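About Dinley

Dinley sells bowls. We would love to tell you it is more complicated than that, and for most of our first year we did, in a brochure with the word "vessel" in it 31 times. We have since recycled the brochure.

The company was started by Ngozi Balogun and Binta Eze, who met at a tableware wholesaler in Prikbridge and shared a low opinion of the dinner set. A dinner set gives you 80 pieces, of which you use the same three until they chip. The gravy boat lives on in a cupboard and is eventually inherited by someone who didn't ask for it.

So we stock small bowls, one at a time or in pairs. Small and shallow, mostly — right for olives, salt, a modest amount of soup, or the keys you were about to lose. We like a plain white outside and a little color on the inside, where only the person eating gets to enjoy it. 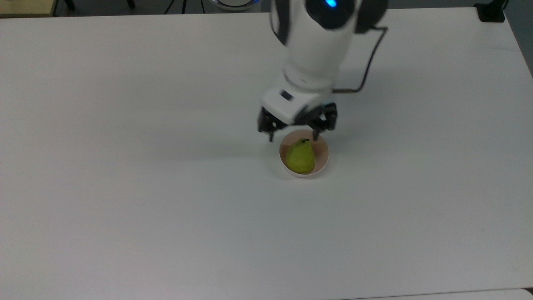 How we choose

Every bowl spends a month at Binta's house before it goes in the shop. She has two teenagers and a stone floor. What comes back in May goes on sale in June, and what comes back in a dustpan does not.

Where to find us

The shop is on Montes Street, next to the key cutter. Ring the bell if the door sticks. Chipped bowls are half price and live on the bottom shelf, where Ngozi will try to talk you into one.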